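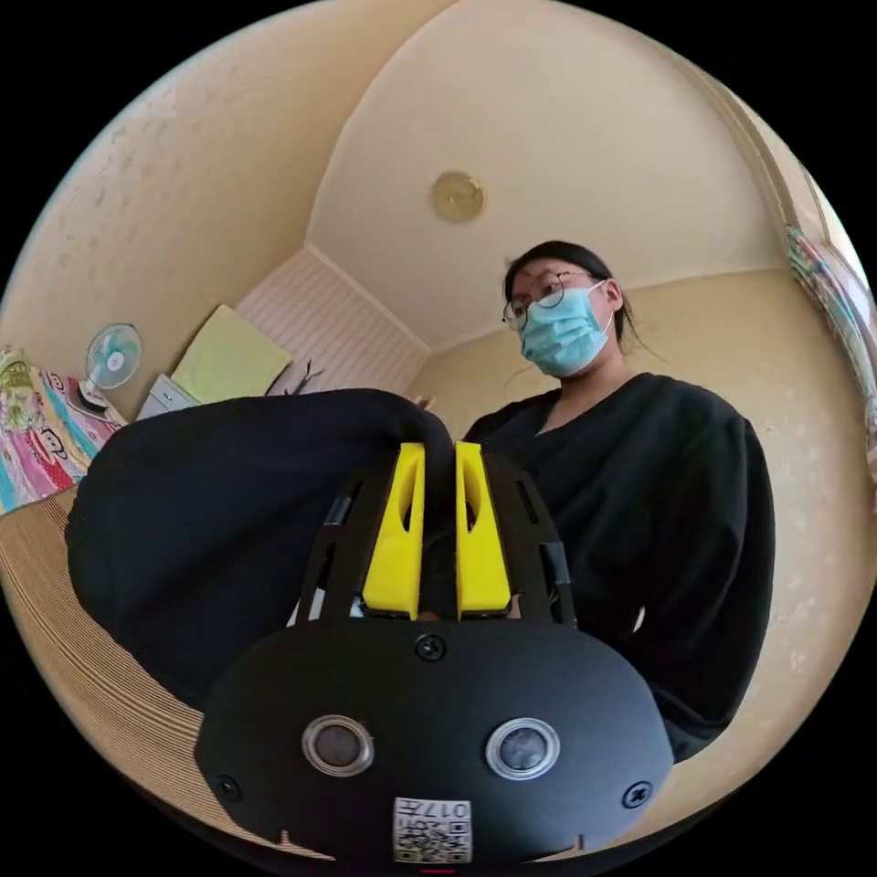
小房间里，两根黄色手指的手持夹爪。

## 现在的机器可以在家里收拾衣服吗？

**Samah Cherkaoui** 发表于 09/07/2020

大家好。中文是我的第三种语言，如果有的句子不太自然，请原谅。

我想问一个很具体的问题：现在有没有机器，可以把床上的衣服拿起来，分开，然后叠好？我说的是普通人家的小房间，床、小柜子和电风扇都挨得很近，地方不大。工厂的流水线我在视频里看过，那里每一件东西都放在固定的位置，我觉得和家里的情况很不一样。

我母亲的手有关节炎。洗衣服有洗衣机，扫地也有扫地的机器，可是从洗完到放进柜子，中间的每一步还是要用手。最难的是深色的衣服。黑袜子、黑裤子、黑外套放在一起，连我自己也要拿到窗户旁边才能看清楚。

我在网上看到一种叫 Vitdale 的叠衣机，卖 2000 欧元。介绍里写“自动叠衣”，但是我读了说明书，衣服要由人先一件一件夹上去。对我母亲来说，夹上去这一步就是最疼的一步。所以我想知道：

- 有没有能自己“拿”衣服的机器？
- 如果现在没有，困难主要在哪里？
- 现在应该买什么，还是应该等？

预算最多 1000 欧元。谢谢大家的耐心。

---

**Thibault Gaillard**

没有。不要买。我同事买过 Vitdale，用了两个星期就放在地下室了。T 恤可以，别的都不行，童装也不行。

---

**Loïc Guérin**

Samah 你好，我的中文也是学来的，所以我们可以慢慢说。

我在一家修理包装设备的小公司工作，公司叫 Urnton。我们的机器每天抓纸盒和塑料瓶，很少出错。有一次客户问我们能不能抓工作服，我们试了一个月，最后告诉他不能。我把当时学到的东西写在下面，希望对你有用。

第一个困难是形状。纸盒从哪一边看都是纸盒。布没有自己的形状，你夹住一个角，剩下的部分会往下垂，会拧成一条，也会自己缠在一起。

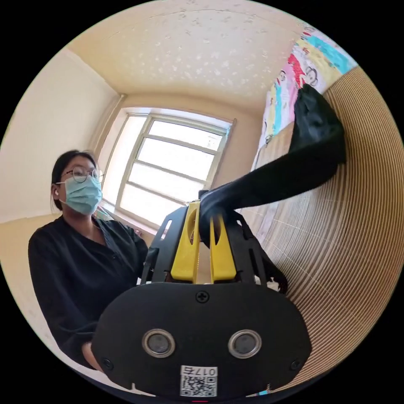

人遇到这种情况，会用另一只手去找领口或者裤腰，找到以后轻轻抖一下，衣服就打开了。这个动作我们做了几十年，完全不用想。机器却要先判断哪里是领口。如果衣服是黑色的，褶皱和边缘在画面里差别很小，判断就更容易出错。你说要拿到窗户旁边看，机器也有同样的问题，只是它不知道自己应该走到窗户旁边去。

第二个困难是手指。两根手指的夹爪很结实，便宜，也容易控制，拿一件衣服起来没有太大问题。但是它感觉不到夹住了一层还是两层。我们试工作服的时候，最常见的失败就是这个：想拿一件，结果带起来 2 件，或者把下面的床单也一起拉走了。人的手指搓一搓就知道了。

第三个困难是衣服放的地方。搭在床边的、压在枕头下面的、掉在席子上的，每一种都需要不同的拿法。

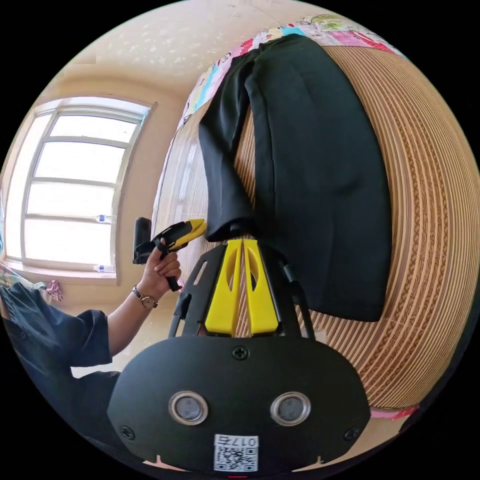
搭着的衣服其实是比较好的情况，因为有一部分垂下来，夹爪可以从下面或者旁边靠近。平铺在席子上的薄衣服最麻烦，手指的尖要贴着席子推过去，推得太轻会滑过去，推得太重会把席子刮坏。我们在实验里刮坏过一块桌布，客户没有生气，但是我很不好意思。

现在有不少人用手持的夹爪先由人来做这些动作，把过程记录下来，再让机器学习。我认为这个方向是对的。不过从“做对一次”到“在你母亲的房间里每天做对”，距离还很长。如果 100 次里有 5 次把衣服弄到地上，你母亲还是要弯腰去捡，那就没有帮到她。

关于买什么：我建议先不要买叠衣机。我姑姑的手也不好，她用的是 El Fassi 的长柄衣夹，按下去不需要很大力气。另外她把黑色的衣服都改成挂起来，不叠了。挂杆装在肩膀的高度，比装在高处省力很多。

---

**Khadija Ouazzani**

同意挂起来的办法。我补充一点：洗的时候就把黑袜子放进一个网袋，洗完整袋拿出来，可以少找很长时间。网袋要买拉链头大一点的，小的拉链头对关节炎的手很不方便。

Loïc，你说的两层的问题，Cillska 论坛上有人讨论过在手指里面贴一层软的材料，你们有没有试过？

---

**Loïc Guérin**

试过硅胶的。抓得更稳了，可是两层的问题没有解决，因为两层布也一起被粘住了。

---

**Samah Cherkaoui**

谢谢三位。我先买网袋和一个长柄衣夹，挂杆等我弟弟九月来的时候再装。Loïc，请问你姑姑的衣夹是哪一种长度？我看到网站上有短的和长的，价格一样。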